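Frequently Asked Questions

Thanks for stopping by! These are the questions we get most often from people who want to help us gather examples for Skarnamix, the learning system that Vesier is teaching to tidy up a kitchen table. If yours isn't answered, write to Da-eun Wi at the front desk and she will find the right person for you.

What is an "example," in your sense of the word?

One example is one complete try at one small job, from the moment the arms leave their resting spot to the moment they go back to it. Moving a cup is an example. So is putting a lid on a pan. A person steers both arms the whole way through, and the computer saves the movements along with the pictures from the cameras. Later on the system studies a great big pile of these and tries to work out what they have in common.

How many do you need?

For a new job we ask for 1,000 good ones before we train anything, and 3,000 if both arms have to work together (handing something over, say, or holding a box steady while the other arm opens it). That sounds like a mountain, we know, but it's shared among everybody who comes in, and it goes faster than you'd expect once your hands get the feel of it.

Do I need any experience?

Not a bit! Your first visit starts with a practice hour with Jaruwan Sitthichai, and nothing you do in that hour is saved. Some of our steadiest drivers had never touched a robot before they came to us, and one of them still says she learned it all from icing cakes.

What will be on the table?

Ordinary kitchen things, mostly, laid out on a sheet of brown paper. We change the mix between sets and shift things around so the system doesn't learn that the bowl always lives in one spot. Please set things down where the card for your set tells you, even when it looks a little untidy. 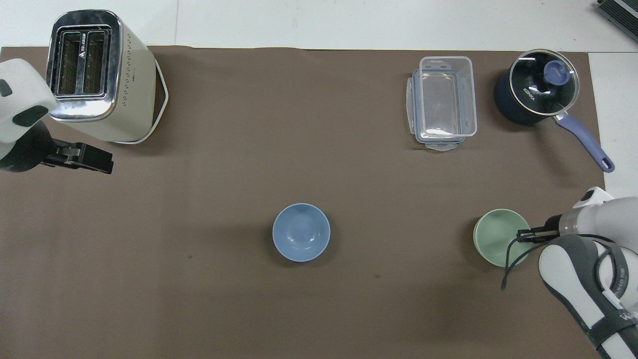 Right arm at the green cup, left arm open beside the toaster.

Why are there things out that I'm not supposed to touch?

A real kitchen is full of things that aren't part of the job, and we'd like the system to get used to having them around. If your card says "cup," then the pan and the toaster are simply company. Steer around them as you would at home. Should you bump one, keep going if you can finish the job, and tick the "bumped" box when you're done.

What should the other arm do when I'm only using one?

Let it hover somewhere out of the way with the gripper open. Try not to fidget with it, tempting as that is, as every little wiggle gets saved too, and we have spent long afternoons trimming out wiggles.

I dropped something. Is the example ruined?

Maybe not. If you can pick it up again and carry on, please do, and mark the example "recovered." We're very fond of those. If it has rolled off the table, press the red pedal, put everything back, and start over. Theerawat Nuchit goes through the marked ones himself, so a short note in the comment box is a kindness to him.

How long is a session?

You'll do 7 sets with a rest after each. Please take the rests, even if you feel fine. Tired hands make jerky examples.

Can I see what my examples were used for?

Yes, and we love showing people. The cup job went into training on 2024-02-15 with 111 examples held back for checking, and there's a folder of clips in the Thammasiri room that you're welcome to look through over coffee. The next open afternoon is in June.

Where do I park?

Behind the Hellport building, on the side with the loading ramp. Ring the lower bell. The upper one belongs to the dentist.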